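Course: Household Economics and Home Management
Unit 4: Planning the Use of Space in a Small Kitchen
Notes prepared by Kgomotso Engelbrecht
Hunavville Evening College
Version of 2026-06-08

1. Before you read

These notes follow the lecture, but they do not replace it. Some parts I explained at length in class are short here, and some parts are longer, for the students who asked me to write down the method of the diary. Please bring the notes to the next two meetings. The reading for this unit is chapter 8 of the course book.

2. What we mean by use of space

In the last unit we spoke about the cost of a kitchen: rent, heating, repair. In this unit we ask how the room is used by the people who live with it. A kitchen can be large and still be difficult to work in. In the first lecture I compared the two flats from Gritdale. Flat A has a bigger floor, but its sink and its cooking place are on opposite walls, and the door to the hallway opens between them. Flat B is narrow, and the family there told us they are mostly satisfied.

We use three terms, and you should keep them separate in your written work.

Storage space: the space where things rest when they are not used.
Working space: the free surface where a person prepares food.
Passing space: the floor which must stay open so that people can walk.

A common mistake in the homework was to call every flat surface "working space." If a surface always carries the bread box and the kettle, it is storage space, even when it was built as a counter.

3. The diary method

Each student keeps a kitchen diary for 10 days. You write down only three things: who is in the kitchen, what the person is doing, and what had to be moved before the work could start. The third column is the most important one. Many students leave it empty for the first days, and then they begin to notice that they move the same object every morning.

Do not correct your habits during the diary. If you arrange the shelves on the second day, your diary describes two different kitchens and we cannot compare it with the others.

In the class diaries from last September, which we discussed in the lecture, the students from Nkuna Street had one problem in common. Pots and lids were kept in different places, so one meal needed several walks across the room. The solution was a rail on the inside of the cupboard door. It was cheap and it needed one afternoon.

4. Heights and distances

For the exercise we take a working surface of 80 centimeters for a shorter person who cooks standing. This number is for our calculation only. At home you should try the surface with your own arms: stand straight, bend the elbows, and the hands should be a little above the surface. When two people of different height share the kitchen, a thick board can raise one part of the counter for the taller one.

For passing space we calculate with 70 centimeters where only one person walks. Where an oven or a cupboard door opens into the passage, add the depth of the open door. Students often forget this in their drawings and the plan looks better than it is.

5. Small changes and large changes

A small change can be reversed on the same day, for example a hook or an exchanged drawer. A large change needs a tool, a permission or a loan. I ask you to propose small changes first. In the Ullier case, the tenants wanted to remove a wall, and the owner refused. After they moved the table to the window side, they did not ask again about the wall.

Please write also what a change costs in time. A cupboard which is emptied and filled again takes a free morning from somebody, and in our course this is a cost like any other.

6. Homework

Draw your kitchen from above, with the doors open. Mark the three kinds of space with three colors. Then choose one object from the third column of your diary and suggest a new place for it, with your reasons in half a page. If you share the kitchen, ask the other persons before you write the suggestion, and include their answer also when they do not agree with you. Drawings by hand are accepted, and a ruler is enough. Put your name on both pages, the drawing too.

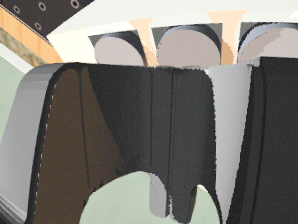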